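Ondumthorpe Community Boards > Home & Kitchen > Dishes and tableware

Cups straight on the table or on a plate?

tarkex_9
Got a white table in August and I'm already worried about tea rings. My partner puts every cup on a small plate. I think it's just more washing up. What does everyone else do?

Hindmont Mum
Plate, always. Ours has a mark from a mug of beetroot soup that won't shift. I've tried bicarb and the cream cleaner.

dryrack257
Coasters exist. A plate takes up half the table and the cup slides on it when you carry it.

tarkex_9
We had coasters, 8 of them. Down to two now.

Hindmont Mum
It slides if the plate is dead flat. Get one with a bit of a rim and it can't go far. You've also got somewhere to put the teabag or a biscuit.

dryrack257
Still two things to wash instead of one.

tetteh2318
Rinse the plate and put it back, it's only had a cup on it. I use a beige one under a blue tumbler and leave the cup over to one side so there's room for toast crusts.

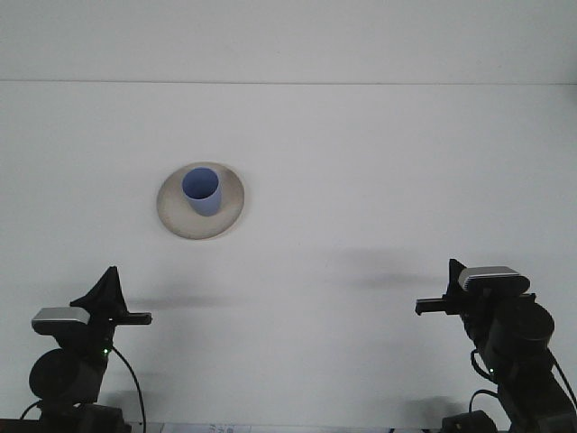
Blue tumbler on the beige plate, white tabletop

Hindmont Mum
Nice colour, that blue. Same idea as mine, but I put the cup in the middle.

dryrack257
Fair enough, looks tidy. I'd still knock it with the cup off centre like that. Sticking with cork.

tarkex_9
Does a tumbler with no handle get too hot for tea?

tetteh2318
I only use it for water and cordial. Tea goes in a mug, same plate.

tarkex_9
Right, will try it Monday and see how the washing up goes.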